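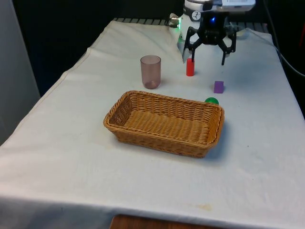

Home Contents Random article Workshop Index Log in

Pellunero

Pellunero is a tabletop pick-and-place cell built at the Kondgate shared workshop in Erside. It consists of a small robot arm with a two-finger gripper, a fixed camera and a desktop computer that runs the control software. The name covers both the cell and the software written for it.

Construction

The arm was bought second-hand without its controller. Members of the workshop made a replacement from a motor driver board and a salvaged power supply, which limits the arm to 80 per cent of its rated speed. The gripper fingers are driven by a single motor through a pair of linkages. An emergency stop is wired in series with the supply and cuts power to all 6 joints. The brakes on the lower 3 joints then engage; the others are held only by friction — users are told to support the wrist before pressing the switch during maintenance.

Calibration

The position of the camera relative to the arm is found by moving a printed marker through a grid of known points. The routine is repeated whenever the camera bracket is disturbed. Early versions stored the result in a text file that was overwritten at each start, a fault corrected in March.

Operation

The standard task is to pick up small blocks and balls and place them in a basket. Objects are separated from the background by colour, and the table is covered with a white cloth for this purpose. Clear or tinted plastic is handled poorly by the colour method, and its outline must be drawn by hand on the screen. Balls are gripped below the widest point at reduced force.

The log holds 3000 attempts, recorded with the joint positions and motor current for each.

Le Roux variant

The Le Roux variant replaces the gripper with a suction cup and a small pump. It shares the camera bracket and calibration routine but needs a separate supply for the pump. It cannot lift woven or porous items.

Related articles
Colour segmentation
Kondgate workshop
Motor driver boards
Suction cup (robotics)

Shares 6 | Comments 3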